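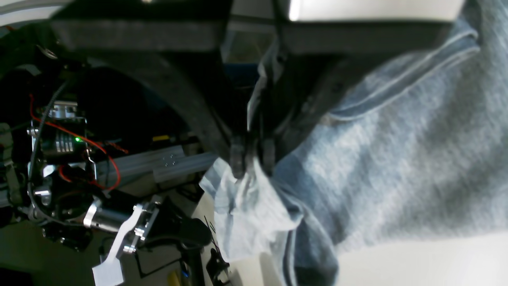
Knit fabric with a mixed-color yarn is the hardest thing in the basket to fold straight, for one reason: the surface gives the eye no line to follow. A woven shirt has a placket, a check or a crease from the last ironing. A heathered jersey has only its hems. On a mottled grey-blue piece the stitched hem band reads darker than the field around it, and that band is the reference edge for everything that follows. Find it first, pull it straight, and square the rest of the piece to it. If the hem has rolled over on itself, unroll it to full length before the first fold. A rolled hem folded in adds a ridge that prints through every layer.

Posted 7 October 2024
By Nimal Talukder
41 shares | 12 comments

Work surface

Use a hard, flat, light-colored surface at hip height or slightly above. A bed is too soft and too low. The mattress gives under the hand, and the bottom layer of the fold shifts while the top layer is being smoothed. A white tabletop works well for dark and mid-tone laundry, as the fabric edge shows clearly against it and a crooked edge is visible at once. For white sheets and undershirts, lay down a dark towel or a cutting mat.

Wipe the surface and let it dry. Crumbs and pet hair transfer to jersey faster than to woven cotton. If the table is glossy, fabric will slide when pulled from one side only. Hold the near edge down with the flat of the forearm, or put a rubber shelf liner under the first layer.

Minimum working width for an adult T-shirt is the width of the shirt with both sleeves out. If the table is narrower than that, fold the sleeves in first and treat the remainder as a rectangle.

Sorting before folding

Sort by fold, and leave sorting by person for the end. All shirts together, all pants together, all towels together. The hands repeat one motion and the stacks come out at one size. My household changed to this order in June and the time per load went down, mainly from not switching between a towel fold and a shirt fold every second item.

Pull out these pieces and set them apart:

Anything still damp at the seams. Check the underarm, the waistband and the pocket bags. A piece that feels dry on the face can hold water in a doubled seam.

Anything with an open zipper or hook. Close it before it goes near knitwear.

Anything inside out. Turn it on the table, with one hand inside holding the hem. Turning in the air stretches the neckline.

Releasing wrinkles

Broad, soft wrinkles come out by hand. Sharp ones do not and need steam or an iron. Test with a fingernail drawn across the crease. If the line disappears when the cloth is pulled lightly at both ends, hand smoothing is enough.

For hand smoothing, lay the piece face down. Put both palms at the center and move them outward along the knit, toward the side seams. Do not push toward the hem and then toward the collar in alternation, which moves the slack up and down and leaves it in the garment. One pass to the left, one pass to the right, one pass down. Repeat once if needed. More than that stretches light jersey.

Bunched fabric should be opened from a corner. Locate a hem or a seam, take it between thumb and forefinger, lift until the bunch hangs free of the table, and lower it with the hem leading. Pulling a bunch flat across the table drags the under layer and sets a diagonal pull in the side seams. If two hands are available, take the two ends of the same hem. If only one is, lift, lower, then walk along the hem in short grips.

Grip placement matters more than grip strength. Pinching in the middle of a panel raises a small peak that stays visible in thin knits. Pinch on the stitching where possible, where the doubled cloth carries the load.

The rectangle fold for shirts

1. Lay the shirt face down, collar away from you, bottom hem near you.

2. Straighten the bottom hem until it is parallel with the table edge. Check both corners.

3. Fold one side in toward the center, on a line running from the middle of the shoulder to the hem. Lay the sleeve back on itself so that it does not cross the new outer edge.

4. Repeat with the other side. The two long edges should be parallel. If they are not, the error is nearly always at the hem end.

5. Fold the bottom hem up, stopping short of the collar by the width of 3 fingers.

6. Fold in half again, or in thirds for a drawer with upright storage.

7. Turn over and press once with the flat hand. Do not run the hand over it repeatedly.

Step 5 is where most uneven stacks come from. If the hem meets the collar exactly, the collar rib adds its thickness to the hem thickness and the packet is wedge-shaped. Stopping short distributes it.

Long sleeves: fold the sleeve straight down along the body after step 3, with a single diagonal at the shoulder. Two diagonals make a lump.

Hoods: fold the hood flat onto the back before anything else. Tuck the cord ends inside.

Seams and hems

A dark seam on a light knit, or a light parallel stitch line beside it, can be used as a ruler. Twin-needle hems have two rows at a constant distance, so any twist shows up as the rows drifting out of line with the fold. When the rows wander, the garment has torqued in the wash. Light torque can be corrected while the cloth is slightly damp by pulling the opposite corners on the diagonal, then laying it flat to finish. Heavy torque is permanent. Fold to the hem and ignore the side seams, or the packet will never lie square.

Aslı Yazıcı, who did alterations for 9 years before moving to upholstery, recommends pressing the hem alone on garments that are not otherwise ironed. A hot iron on the bottom band for a few seconds per section, cloth face down, no sliding. The body of the shirt stays as it came from the dryer, but the reference edge is flat and the fold follows it. I have tried this on cotton and cotton blends with good results. Check the care label before doing it on anything with elastane.

Pocket flaps, tabs and loose squared ends should point inward, toward the body of the fold. If they point outward they catch on the next item in the stack and pull it out of line when a piece is removed.

Stack height and drawer fit

Measure the inside height of the drawer, subtract a finger's width, and fold to that. Upright packets should stand without leaning on the drawer front. If they lean, add one fold or a divider. The Gudus dividers I use are spring-loaded and hold in a smooth drawer, though they slip on lined paper. A strip of corrugated cardboard cut to the inside width does the same job and costs nothing.

For shelves, keep stacks low enough that the bottom item can be removed with one hand on top. Heavier knits at the bottom, fold side facing out. Alternate the fold direction only if the packets are visibly wedge-shaped.

Do not store jersey on hangers with narrow shoulders. The points mark the sleeve head. If closet space is the only option, fold the shirt lengthwise and drape it over the bar.

Dryer settings that reduce the work

Remove knits while very slightly damp and lay them flat one on top of another until the load is out. The weight of the pile removes part of the wrinkle. Leave the pile no longer than it takes to empty the drum.

Set a timer. Mine is 60 minutes from the start of a mixed load, and knits come out at the first check. Clothes that sit in a warm drum take creases from whatever is on top of them.

Half loads wrinkle less than full ones. If the drum window shows cloth pressed against it all the way up, the load is too large.

Quick reference

Fold follows the hem, not the side seam.
Open a bunch from a corner or hem, never from the middle.
Smooth outward, one pass each way.
Stop short of the collar.
Flaps inward.
Contrasting surface under the cloth.

Correction: an earlier version of this page had the sleeve step after the hem step. Thanks to Tania Sikder for pointing it out. The order above is the right one.

Next page in this section: fitted sheets, including deep-pocket sizes.

Get new household pages by email, twice a month. You can unsubscribe at any time.

This site uses cookies to remember your settings and measure traffic. By continuing to browse you accept their use.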